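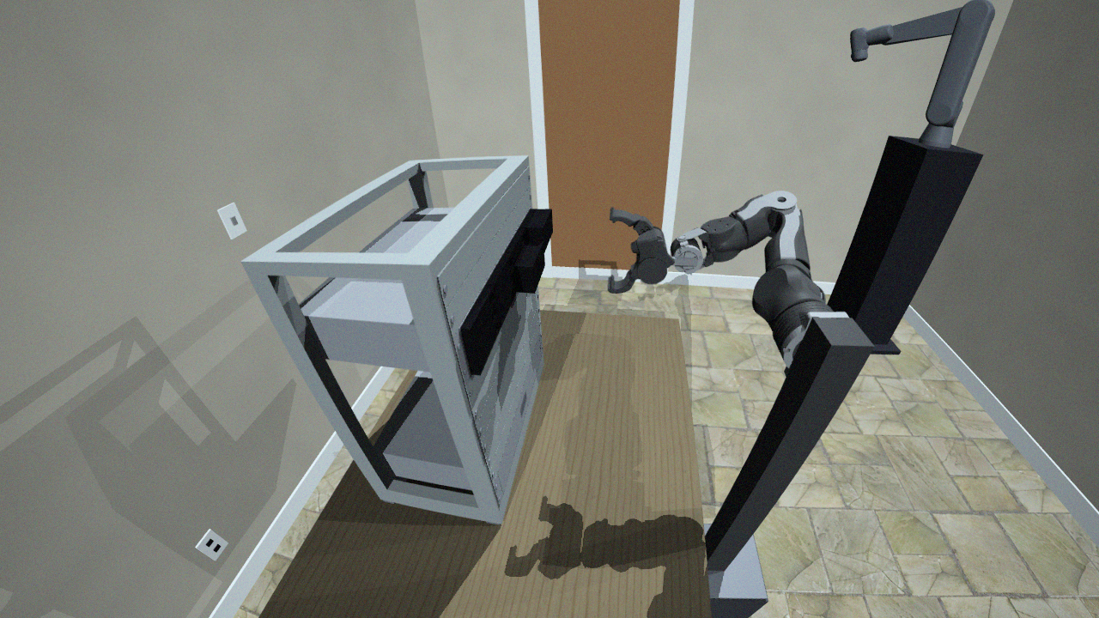 Ticket 210: Lower arm gripper does not register contact with the cabinet bracket

Queue: Simulation Support, Manipulation Group
Reported by: Duangjai Saithong
Component: Brundora two-finger gripper model, lower arm
Controller: Huso, position mode
Severity: 2
Status: Closed, with follow-up

Summary of the report

The reporting party is comparing two gripper models on the two-arm column in the small room layout. The task is to approach the cabinet from the column side, close on the black bracket near the top of the unit, and hold. With the Yensuk gripper model the hold completes as expected. With the Brundora model the fingers close to the commanded width, but the contact flag remains at zero and the task times out. The attached render was saved with the gripper open and pointed toward the bracket. The upper arm is folded and is not used in this comparison.

Expected result: contact flag set on both fingers before the close command ends.
Observed result: no contact reported on either finger. No error is written to the controller log.

Initial response

Support requested the scene file, the controller log and the gripper description file. The reporting party was also asked to confirm that the same start pose had been used for both models. All items were received on Tuesday and the start pose was confirmed.

Troubleshooting log

Entry 1. The task was run on the support workstation with the files as supplied. The fault was reproduced on every attempt. The Yensuk model was then loaded in the same scene and completed the hold, so the scene file was set aside as a likely cause.

Entry 2. Wrist alignment was reviewed. The Brundora model has a longer wrist offset than the Yensuk model, and the task script had been written for the latter. The offset was corrected in a copy of the script. The approach improved, but the contact flag did not change. The correction was retained.

Entry 3. Collision shapes were displayed for the arm, the gripper and the cabinet. The arm segments and the wrist module were covered correctly. The finger shapes stopped short of the hooked tips, leaving the final part of each finger with a visual mesh only. Any object held at the tips would therefore pass through without a contact event.

Entry 4. The reporting party asked whether the cabinet side panel could be responsible, as it carries a detailed surface texture. Support replaced the texture with a plain material and repeated the run. There was no change. The original texture was restored.

Entry 5. Finger collision shapes were rebuilt from the visual mesh and extended to the full length of the tips. The contact flag was set on both fingers on the first run. A batch of 43 runs was then submitted with the corrected script and the rebuilt shapes. All completed the hold.

Entry 6. Controller timing was checked at the request of the reporting party. Huso had been considered as a possible cause because the close command ended before the timeout was raised. The command sequence was found to be in order - the controller was waiting for a contact event that the model could not produce. No controller change is recommended.

Cause

Incomplete finger collision shapes in the Brundora gripper description file. The wrist offset in the task script was a separate error and would have affected grip position after the main fault was corrected.

Resolution

The revised description file has been placed in the shared model folder. The previous file has been marked as withdrawn. Users who have copied it into a local project should replace it before further comparison work.

Earlier Brundora results in the Gunodent comparison set should not be used. This applies to 181 saved runs. The Yensuk results are not affected and may be kept, provided that the same start pose is used when the Brundora runs are repeated.

Follow-up items

Add a collision shape check to the gripper import procedure. Owner: Simulation Support. Due: September.
Move the wrist offset from the task script into the gripper description file. Owner: Duangjai Saithong. Open.
Repeat the withdrawn runs and attach the new summary to this ticket. Owner: Duangjai Saithong. Open.

Closing note

The reporting party has accepted the resolution. Questions about the upper arm end effector should be submitted as a separate ticket, with the description file attached.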